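Chapter 9
Household Waste and Where It Goes

Key terms: municipal solid waste, packaging, transfer station, tipping fee, landfill cell, leachate, composite material, contamination, diversion rate

9.1 What Counts as Waste

Every household throws things away. Some of what is thrown away was once useful, such as a worn shirt or a broken chair. Some of it was bought by accident, in the sense that the buyer wanted the thing inside and had to take the wrapper along with it. A large share of what goes into a kitchen trash can belongs to this second group.

The general name for the trash collected from homes, schools, stores and offices is municipal solid waste. The term leaves out several things that are also waste in the ordinary sense of the word. Rubble from a demolished building is counted separately in most places. So are mine tailings, farm manure and the sludge from sewage treatment. When you compare figures from two towns, the first thing to check is whether they are counting the same materials. A town that puts yard trimmings in with its household trash will look far more wasteful than a neighbor that does not, even if the people in both places live the same way.

Waste can be sorted by source (who threw it away), by material (what it is made of), or by product (what it was used for). This chapter uses all three. Section 9.2 deals with packaging, a product category. Section 9.3 follows a load of trash from the curb to the landfill. Sections 9.4 and 9.5 cover recycling and composting, and Section 9.6 looks at how a town pays for all of it.

9.2 Packaging

Packaging is anything used to hold, protect or advertise a product until it is used. It has a short working life. A glass jar of jam may be in use for a few months, but the paper around a sandwich may be in use for less than an hour.
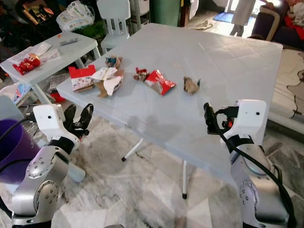
Figure 9.1 Torn cardboard and crumpled snack wrappers on a folding table.

Three levels of packaging are usually described. Primary packaging touches the product. Secondary packaging groups several units together, as when small packets are sold in one box. Transport packaging protects goods on their way to the store and includes pallets, corrugated cases and stretch film. Shoppers rarely see transport packaging, and it seldom appears in household trash, but stores handle a great deal of it. It tends to be clean and all of one kind, so it is easier to recycle than what comes out of a kitchen.

Primary packaging for food is harder to deal with. Many wrappers are made of composite material, meaning that two or more materials have been bonded in thin layers. One layer keeps out moisture, another keeps out light or oxygen, and a third may be there to carry the printing. The layers are good at their job and use very little material for the amount of food they protect. They are also very hard to pull apart again. A sorting plant that accepts paper, metal cans and rigid plastic may have no use for a thin composite film and will send it to the landfill with the rest of the rejects.

Cardboard is a simpler case. Clean cardboard can be pulped and made into new board several times before its fibers get too short. Grease is a problem, as the oil does not separate well from the fiber in the pulping tank. Food stuck to a box is one form of contamination, the term for anything in a load of recyclables that should not be there.

Food waste and packaging waste should be considered together. If a thinner package lets more food spoil, the total waste may go up. Growing, storing and shipping food takes energy and water, and for many foods these are much larger than the energy and water needed to make the wrapper. For this reason, weight alone is a poor way to judge a package.

9.3 From the Curb to the Landfill

The town of Nuneveck will be used as a running case in this chapter. It has curbside collection once a week and no landfill of its own. The trucks take their loads to a transfer station at the edge of town, where the trash is tipped onto a concrete floor, checked for items that are not allowed, and pushed into long trailers. The trailers then go to the regional landfill at Cutard. A transfer station saves fuel, because one trailer can hold the contents of several collection trucks.

At Cutard each trailer is weighed on the way in and again on the way out. The difference is the weight of the load, and the hauler pays a tipping fee for each ton. On 10/21/19 the landfill received 216 tons in all, of which 146 tons came by trailer from transfer stations. The rest came directly from smaller haulers and from residents with pickup trucks.

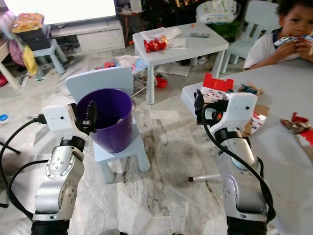

The load is spread in a thin layer on the part of the landfill that is open at the time, called the working face. Heavy compactors drive over it. At the end of the day the working face is covered with soil or another approved cover, which keeps down odor, birds and blowing litter. A block of waste closed off in this way is called a cell. Cells are built side by side and then one on top of another until the landfill reaches its permitted height.

Water is the main thing a landfill has to manage. Rain that soaks through the waste picks up dissolved salts, metals and organic matter and becomes leachate. A modern landfill has a liner of compacted clay and heavy plastic sheet under the waste, with a layer of gravel and perforated pipe above it. The pipes carry the leachate to a tank or pond for treatment. The older part of the Cutard site was filled before liners were required there, and wells around it are sampled every September.

Gas is the second thing. Once the oxygen in a cell is used up, bacteria go on breaking down paper, food and wood without it and give off methane and carbon dioxide. The gas can be drawn out through wells and burned, either in a flare or in an engine that makes electricity. Composite wrappers and most plastics contribute almost nothing to this gas. They break down so slowly that they are likely to look much the same when the landfill is closed.

Measuring what a town throws away

Weight at the scale tells a town how much it throws away but says nothing about what is in the load. For that, a waste audit is needed. A sample of bags is opened, sorted by hand into categories, and each category is weighed. Nuneveck carried out an audit of 270 households over 2 weeks, using sorting bins supplied by Amico, the company that runs its transfer station. A similar audit was done in the village of Pană, where most homes have gardens and much of the food waste is composted or fed to chickens. The results from both places are given in Table 9.2 and are used in the exercises at the end of the chapter.

Audits have limits. A week with a holiday in it will not match an ordinary week. People who know their trash will be looked at may change what they put in it - usually for the better. Wet paper weighs more than dry paper, so a rainy week can shift the figures as well. Keep these points in mind as you read the next section, where the audit figures are used to work out a diversion rate, the share of all waste that is kept out of the landfill.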